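Nekora Tabletop Die-Cutting and Embossing Machine
Section 4: Setting up and making your first cut

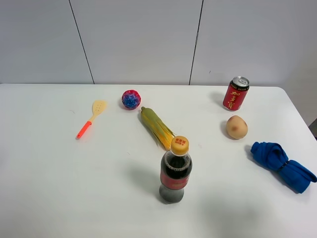
Read this section before you turn the handle for the first time. It covers setting the machine down, choosing plates, cutting with thin metal dies and embossing with folders. Care of the rollers is in Section 6, and the full plate chart is on the inside back cover.

The instructions apply to the manual Nekora. If you have the motorised model, follow the plate stacks given here but use the start and stop steps in your own booklet.

4.1 What you need

One Nekora machine with handle
One base platform (grey, marked A)
Two clear cutting plates (marked B)
One embossing plate (marked C)
One silicone mat
One metal shim
Low-tack tape
A few sheets of scrap card

The silicone mat and the shim are packed flat under the cardboard tray in the box. They are easy to miss, so lift the tray out before you throw the packaging away.

If a part is missing, contact the shop you bought the machine from and quote part list 1577, printed on the box label.

4.2 Placing the machine

1. Choose a firm, level table. A folding table will do if the legs lock, but expect some movement when you emboss heavy card.

2. Leave enough clear space in front of the machine and behind it for the platform to pass all the way through. The platform must be able to come out at the back without touching a wall.

3. Open both side flaps. They click when they are fully down.

4. Wipe the underside of the machine and the table with a dry cloth. The suction foot does not grip over dust or glitter.

5. Press down on the top of the machine with one hand and push the suction lever to the right with the other.

6. Try to slide the machine. If it moves, lift the lever, wipe again and repeat step 5.

Note: The suction foot will not hold on unfinished wood, fabric or a self-healing mat. On these surfaces, stand the machine on a smooth tray with a non-slip mat underneath it.

7. Fit the handle to the right-hand side and tighten the screw with the key supplied. Left-handed users can turn the machine round and feed it from the other side. The rollers work in both directions.

Caution: Keep fingers, long hair, scarves and necklaces away from the rollers. Do not let children use the machine on their own.

4.3 Choosing a plate stack

The order of the plates sets the pressure. Always build the stack outside the machine, on the table, starting from the bottom.

Thin metal dies: A, B, die and card, B.
Embossing folders: A, C, folder, B.
Stencil-style embossing with a thin metal die: A, C, die and card, silicone mat, shim.

Dies from other makers will normally work if they are of the thin metal kind. Thick steel-rule dies in foam must not be used in this machine at any setting. Folders vary more than dies do. If you have deep three-dimensional folders, such as those in the Lilance range, leave out the top B plate for the first pass and add the shim only if the result is faint.

Write the stack that works on a sticky label and keep it in the sleeve with the folder. Bezawit Gidey, who tested these instructions for us, keeps hers in pencil so that they can be changed when the plates wear.

4.4 Making your first cut

Use a simple die for the first cut, such as a plain circle or a tag. Detailed dies are harder to judge when you do not yet know how the machine feels.

1. Lay platform A on the table in front of the machine.

2. Place one B plate on top.

3. Put your card on the plate, right side up.

4. Lay the die on the card with the raised cutting edge facing down. Run a fingertip lightly over the die if you are not sure which side is which. The cutting side has a ridge.

5. Fix the die with a small piece of low-tack tape. Keep the tape off any part of the card that will be seen.

6. Place the second B plate on top and line up the edges.

7. Push the stack up to the rollers and turn the handle slowly away from you until the rollers take hold.

8. Keep turning at a steady speed. You will hear cracking from the plates. This is normal and does not mean that a plate has broken.

9. When the stack is clear of the rollers, take it out at the back and lift off the top plate.

10. Peel away the tape and ease the shape out of the die. If it sticks, push a blunt needle through the small holes in the back.

Caution: If the handle becomes very hard to turn, stop. Turn it back the other way until the stack is free, then check it against the list in 4.3. Forcing the handle can strip the gears, and this kind of damage is not covered by the guarantee.

Note: Place small dies at a slight angle to the rollers. A long straight edge that meets the rollers square on is the hardest thing for the machine to cut. Move the die to a different part of the plate from time to time as well, or the plates will bow.

4.5 If the cut is not clean

Some parts of the shape have not cut through
Pass the same stack through again without opening it. If there is no change, add one sheet of scrap card under the bottom B plate. Add one sheet at a time. If you need more than three, the plates are worn and should be replaced.

The cut is good on one side only
Turn the stack round and feed it from the other end. If the weak side moves with the stack, the fault is in the plate or the die. If the weak side stays on the same side of the machine, see Section 6.

The card has marks around the shape
These come from old cut lines in the plate. Turn the B plates over, or put a sheet of thin scrap paper between the card and the plate it rests on.

The card tears when it is taken out of the die
Put a piece of baking parchment between the die and the card before cutting. This helps most with lacy edges and small lettering.

The plates have curved
Turn them over for the next few cuts. A plate with a slight curve is still usable. Replace any plate that has a crack running to the edge.

4.6 Embossing a card front

Embossing takes more pressure than cutting and card behaves differently from one maker to the next. Test on an offcut of the same card first.

1. Score and fold your card blank before you emboss it. A fold made afterwards tends to wander into the pattern.

2. If you are embossing only the front, open the blank and place the front panel alone inside the folder. The back panel stays outside.

3. Check which way up the design will be. The side of the folder with the maker's name usually gives the raised pattern on the side facing it, but test it if the design includes words.

4. Push the card up against the hinge of the folder and close it.

5. Build the stack: A, C, folder, B.

6. Feed the stack in with the hinge first. This keeps the two halves of the folder from shifting.

7. Turn the handle slowly. Embossing should need only a little more effort than cutting.

8. Take the stack out and open the folder flat. Lift the card from one corner.

Note: Thick card sometimes cracks along the raised lines, and dark card with a white core shows it badly. Mist the back of the card very lightly with water, wait until it feels limp, then emboss. Leave it to dry under a heavy book before you add anything to it.

Vellum can be embossed dry. It turns white where it stretches, and many people like the effect. Foil card should go in with a sheet of tissue over the shiny side.

Caution: Do not put glued layers, gems, brads or wire through the rollers. Emboss the panel first and decorate it afterwards.

4.7 Inking a folder before embossing

This is optional and gives a coloured background in one pass.

1. Open the folder and lay it flat on scrap paper.

2. Choose one inner face and roll or dab ink over it. Pigment ink gives you more time than dye ink.

3. Wipe stray ink from the edges with a cotton bud.

4. Lay the card in place without sliding it, close the folder and run the stack for embossing.

5. Open the folder straight away and set the card aside to dry.

6. Clean the folder with a damp baby wipe and dry it. Do not use solvent cleaner on clear folders, as it makes them cloudy.

Eltum pads may be used with this method, but their metallic inks dry slowly on coated card. Leave them overnight.

4.8 Putting the machine away

1. Remove all plates from the machine. Never store it with a stack between the rollers.

2. Lift the suction lever fully before you try to move the machine. If the foot stays stuck, slide a thin piece of card under its rim.

3. Brush out paper scraps with a soft dry brush.

4. Close the flaps and store the machine upright. The handle can stay on.

5. Store plates flat, away from radiators and out of direct sun.

Spare B plates are sold in pairs under part number 91. Plates from the older Galang machine are the same width but slightly thicker and must not be used in the Nekora.

Section 5 covers the magnetic platform and the extended plates, sold separately.

Set-up guide, revised June 2022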